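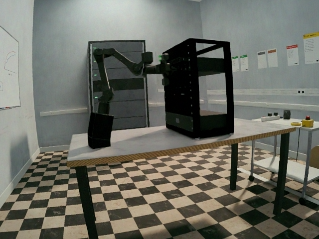
Jayson Soriano wondered whether the Hatard trial licence would be enough to plan a whole cell, or whether you end up paying for the full kit anyway. My situation is much the same as his, so I'll ask for both of us. We run a small repair shop in Brisstead and want an arm working at an open rack with a drawer at the bottom. Flovar has quoted us for the arm, the gripper and the simulation package together, and I'd love to hear from anyone who's bought it before I sign. Is the simulation any good for checking reach?

**Wumpini Dankwa**

Welcome, and good on you for asking first! We've had the package since December and I'm fond of it — mostly for layout work. Measure your own rack properly, posts and shelf heights included, and build it to size before you try a single move. My first go was 27 mm out at the top corner and I lost a whole afternoon wondering why the wrist kept fouling. Reach has matched our real bench well ever since. Grip is another matter, and I'd still test your own parts by hand. Ask Flovar for the 8-week trial too, as they don't always offer it.

**benchside70**

Bit pricey for what it is. Support took 3 days to answer me.

**Marlo**

Check whether the quote covers the drawer motion. Ours was an add-on, and the colour of the invoice is the only thing I liked about it.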